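Chapter 6
Planning a Two-Arm Sorting Project
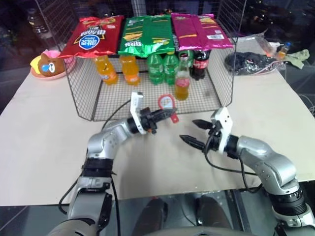 What should a student team settle before it writes any motion code?
The order of the task, the reach of each arm, and the condition that ends a run.

The Flemstead course gives each team of 4 students one table, two arms and a mixed set of store goods. Bags deform when gripped; bottles do not. A grip force chosen for one will often fail on the other, and the team must record both settings in its log before the first graded run.

This chapter follows the Geraghty exercise, first set by Tadhg Ó Briain at Astberg. Section 6.1 defines the shared workspace — the volume both grippers can enter — and the rules for entering it. Section 6.2 covers approach angles for small flat items such as tags. Section 6.3 treats cable slack at the wrist. Joint limits are listed in Appendix B.

Terms used in this chapter: handoff, dwell time, keep-out zone, home pose.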